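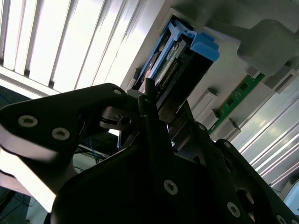

FOR IMMEDIATE RELEASE

Lamley Repair Library to Reopen Its Computer Bench, With Chairs This Time

LAMLEY, 6 March 2024. The Lamley Repair Library will reopen its desktop computer bench this spring in the old Boateng Building, a former seed warehouse put up in 1924 and heated, by the look of the radiators, ever since. Residents may bring in an ailing desktop, open it up with help, and take it home in the same number of pieces or fewer.

The bench closed in October, when its former room above the Jetgate parking garage was found to have a ceiling that let in the weather and a floor that let it out again. The new space is on the ground floor, next to the seed-packet archive, and has 2 entrances, one of which opens.

Membership is free for Lamley residents. People from neighboring towns may also join, on the understanding that they will stop saying their own library is nicer. 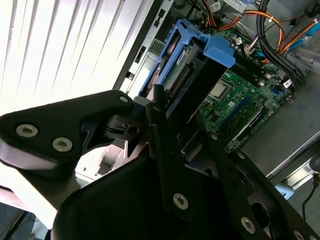
The bench takes desktop machines of any age. Common jobs include swapping a power supply, adding memory, replacing a dead hard drive and removing what the library's paperwork calls "household fiber" and the rest of us call the cat. Laptops are handled by appointment. Printers are not handled. The library has been firm on printers since it was founded and sees no reason to soften now.

Tools may be borrowed for use at home for up to a week. The catalog runs to 700 items, counting each screwdriver bit as an item, a method the library adopted shortly before its last grant application. Ristolex, the local shelving maker, has donated a wall of labeled drawers, and the labels mostly match what is inside.

Members asked to comment on the closure months were generous with their views.
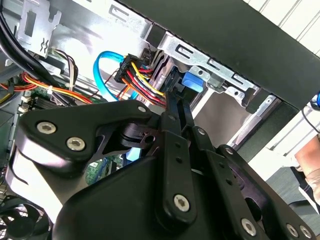 One longtime member wrote in to say that the old bench had saved her a good deal of money and one marriage, and that she would forgive the library for closing it if the new one stayed open past five. She added that the standing-only policy had been hard on the knees, and that anyone who thinks a drive can be replaced in ten minutes has never had to find the screw afterward.

Her letter was read aloud at the planning meeting. The bench will now stay open until eight, and there will be chairs.

The library also plans a beginners' evening called "What Is That Noise?" It covers fans, drives, loose cables and the point at which it is reasonable to panic. Attendees should back up their files before they come. Those who do not will be given a leaflet and a long look.

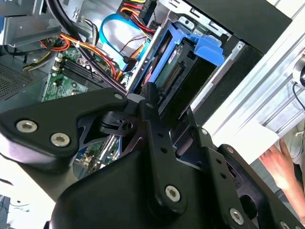
Parts that cannot be reused will go to the Jetgate recycling depot. Working machines that members no longer want can be left at the front desk during opening hours, and at no other time. The library last year received 200 monitors by way of its doorstep, several of them in the rain, and would like to move on from that period.

Opening hours, the tool catalog and the beginners' evening sign-up sheet are available at the front desk of the Boateng Building. Press visits can be arranged there too. Please use the door that opens.

About the Lamley Repair Library

The Lamley Repair Library lends tools, bench space and advice to residents of Lamley. It does not fix printers.

ENDS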